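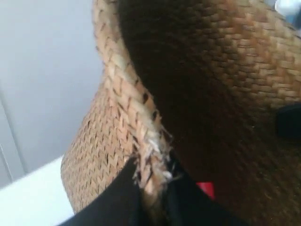 The case for buying fewer, dearer things

My grandmother's shopping bag outlived her. I still use it most weeks. The handles have been bound twice with garden twine and one side sags, but it holds a cabbage, a loaf and two bottles of milk without complaint. I have owned perhaps a dozen other bags in the same period and could not tell you where any of them are.

I have been thinking about this since August, when the homewares shop on the corner in Dedthorpe closed and a branch of Brokeo opened in its place. Brokeo sells plaited hats, trays, mats and storage tubs at prices that make it hard to walk past. I did not walk past. I bought a tray for less than a sandwich, and within a month the rim had come away. I took it back and was offered another one, with no questions and no interest in what had gone wrong.

I think we should stop calling this a bargain. A thing that costs very little and lasts a month is expensive. Most of us know that about shoes, and we have heard the old argument about the poor man's boots often enough. We seem to forget it when it comes to things for the house, perhaps because a broken tray does not give anybody wet feet.

The usual reply is that cheap goods let people on low wages have nice things. I take that seriously. I furnished my first flat from skips and a market stall, and I would not have thanked anyone for telling me to save up for a good chair. But the market stall is the point. What I bought there was second-hand and had been made well enough to reach a second owner, and in one or two cases a third. The tubs and trays being sold now will not be on a stall in twenty years. The next person without much money will have nothing to pick over, and will have to go to Brokeo too.

Plaiting is a good place to see this, since no machine does it very well. Somebody, somewhere, sat and worked the strips by hand, and that is true of the cheap piece as well as the dear one. The difference lies in how long they were allowed to take. A weaver who is paid by the piece, and paid badly, will leave the gaps wide and finish the rim in a hurry. I do not blame the weaver for that. I would do the same.
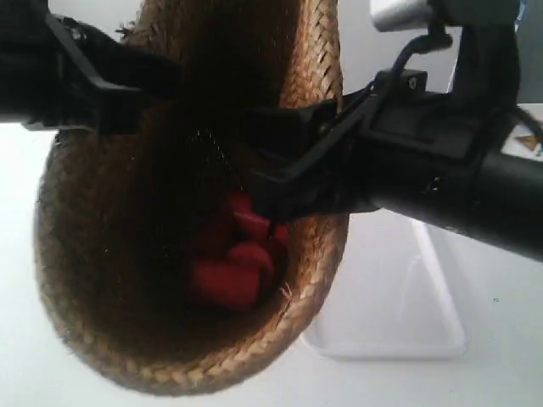
At the other end there is Dimitriou, a workshop with 4 people and a waiting list. A log carrier from them costs more than I spend on food in a fortnight. I went to look at one last winter and came home without it. I am not going to pretend that everybody ought to shop there, and I find the tone of its catalogue hard to bear. There is a kind of writing about craft that treats owning a log carrier as a moral achievement, and it has done the subject a lot of harm. People who would happily pay a bit more for something solid are put off by being told it will change the way they live.

What has gone missing is the middle. Prisby used to fill it. Their things were plain and slightly ugly, they cost enough that you thought about it first, and if a handle went you could post it back with a cheque and have it mended. When they shut the repair room they said it handled up to 300 pieces a year, which did not pay for the rent. The goods got thinner soon afterwards, and then the name was sold.

I would like repair to be dealt with in law, in a dull way. If a shop sells something for the home, it should have to say on the ticket how long it is expected to last and whether it can be mended, and by whom. We already put energy ratings on fridges and nobody thinks that odd. A ticket that said 2 years, not repairable, would have sent me home without the tray. A ticket that said 5 years, with an address, would have got a few pounds more out of me.

Shops will object that they cannot know how a customer will treat a thing. That is true of fridges as well. An honest guess is enough, and a shop whose guesses were always wrong would soon be found out by its own returns desk.

In the meantime I have stopped replacing things straight away. When something breaks I leave the gap for a month and see whether I miss it. I have not missed the tray. The bag needs new twine again, and there is a ball of it in the shed.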